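Jendstead Neighbors - News for the New Year

The Spare Room Quilt Swap Is Back, and It's Bigger
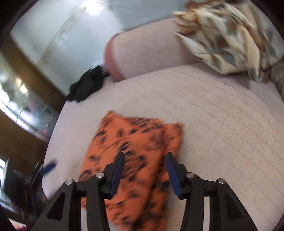
Orange patterned cloth, laid out on the bed.

January 1, 2024

Happy New Year, everyone! I've been itching to write this one since the middle of December, when we finally got the go-ahead to use the upstairs hall at Kairys House for the fabric and quilt swap. If you came last winter you'll remember how tight it was in the old reading room, with people passing bundles over each other's heads and the coats piled up on the piano. This year we have the long hall, the little kitchen next to it and both sets of stairs.

For those who are new in town, the swap is just what it sounds like. You bring fabric, finished quilts, half-finished quilts, batting, thread, patterns, hoops, whatever has been sitting in your closet, and you go home with something else. No money changes hands. You get a paper ticket for each bundle you bring in, and you spend the tickets on bundles from the tables. A finished quilt is worth 3 tickets. Tops with no backing count for two, and I know that's a sore point with some of you who think a good hand-pieced top should count the same as a finished one (I've read your letters, and we'll talk about it in the spring).

The part I'm most excited about is the mending corner. Mogens Frandsen taught sewing at the Carka Street school for years and still has his own machine from those days, and he has agreed to sit with us for the whole afternoon and help with repairs. Bring a quilt with a torn binding or a worn-through square and he'll show you how to patch it so the new piece sits flat. He did this for my grandmother's log cabin quilt in December and I could hardly find the spot afterward! He asks that you bring it clean, and that you bring a scrap of the original fabric if you still have one. He's happy to hunt through the scrap bins with you if you don't.

We also have room this time for a show wall. Last winter Oltell Library lent us its display rails, and they're lending them again, so if you have a quilt with a story please think about hanging it for the day. Wedding quilts, baby quilts, the ugly one your uncle made on a dare - all of it is welcome. Pin a card to the corner with the maker's name and the year if you know it. Quilts on the wall are not up for swapping, and we'll put a ribbon on each one so there's no mix-up.

A few notes on fabric. Cotton goes fastest, and big pieces go faster than small ones, so please fold anything over two yards separately and pin a note to it with the length. Wash it first if you can. Prints are wonderful and we never have enough of them, especially the warm colors - last year the blues and grays filled a table and a half, and the oranges and yellows were gone before the tea was ready. Upholstery fabric is fine but goes on its own table by the window. Please leave the foam at home. We had a lot of foam.

Drop-off is at the side door of Kairys House, the one facing the parking lot, any morning in the week before the swap. We have 50 bins and each one needs a label, so if you can spare an hour with a marker, come on by. There will be coffee, and probably the almond bars.

Parking is tight on the hill when it's icy. The Carka Street lot is open to us for the afternoon, and it's a short walk up by the footpath with the handrail. If you need a ride or a hand with heavy bags, leave your name and phone number at the library desk.

Children are very welcome. There will be a button table and a basket of scraps they can take home without tickets.

Bring your own bags, please, and bring more than you think you need!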